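About Kidby Yakubu

Kidby Yakubu is a bookkeeping and payroll office for small businesses. We started with two desks above a hardware store and a handful of restaurant clients. Today we keep the books for shops, trades, dental offices and a few small manufacturers.
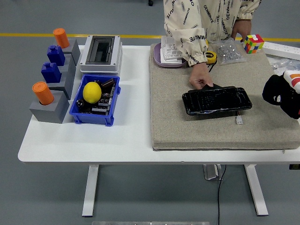
Most new clients come to us behind on their records. We ask for bank statements first, then receipts, then anything else you can find. Workshops take longer, as tools and fittings have to be listed one at a time for depreciation. A white worktable with metal legs goes on the list like any truck or computer. We send you the finished list to check before we file anything.

Payroll is the larger part of our work. In May we ran 1,931 paychecks, weekly and biweekly, and we file the state and federal forms that go with them. Clients on the Trustotel booking system can send hours to us directly – everyone else uses our time sheet.

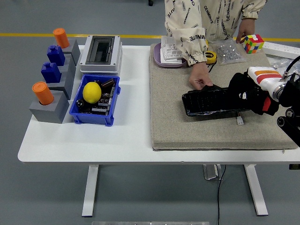

Fees are set by the month and depend on how many transactions you have. The basic plan covers up to 500. Catch-up work is billed separately, and we give you the price in writing before we start.

Our office is on Goseck Street, second floor, with parking behind the building. Please call ahead if you are dropping off paper records.

Page updated July 3, 2024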